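Notes from the open day at Oltby, August 1, 2023. One short thread, mostly on the living room demo.

The task is tidying a sofa. Two arms, two hands, throw pillows to be picked up and put back in place. Lanying Jia ran the session and took questions while it worked.
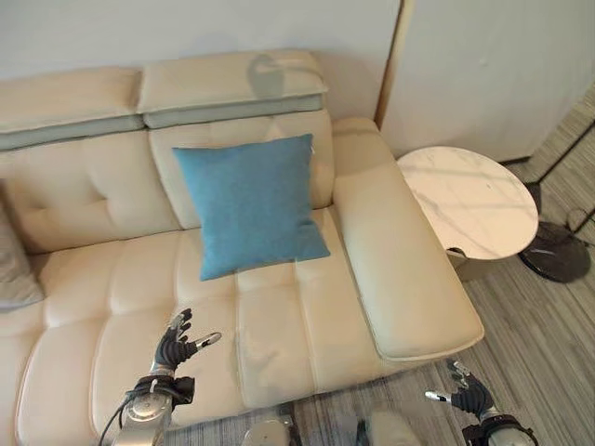
She spent most of her time on contact. A pillow has no fixed shape, so a grasp point planned from one view may not be there once the hand arrives. Their controller, which they call Osus, plans an approach and leaves the rest to force limits at the wrist.

I asked about leather. Low friction, deep stitching, plenty of highlights. Her answer was that highlights cost them more than friction does – depth readings on glossy padding are noisy, and the seams are what the system uses to find the seat.

Session length was 40 minutes. Over 44 people had signed up, which is too many for one room, and questions from the back were hard to hear.

A two-sided squeeze is the default for anything wide and soft. One-handed pinches are allowed but rank lower in the planner. Yiran Guo has a short write-up on the ranking and said it will be posted.

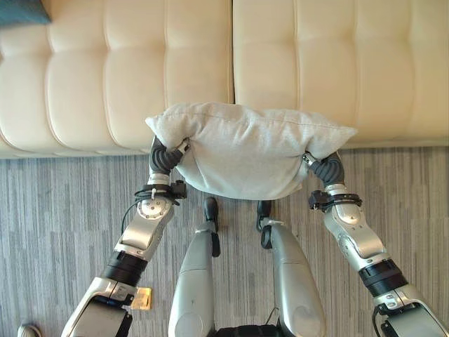

Squeeze force is capped per fabric type, and the cap is set by hand for now. Reshma Mabuza wants it learned. Lanying would like more data on heavier cushions first.

No cycle times were given. I asked twice. The June build had a log viewer open to visitors – I would like to see that come back.

Slides are due from the Meng group next. I'll add the link under this post.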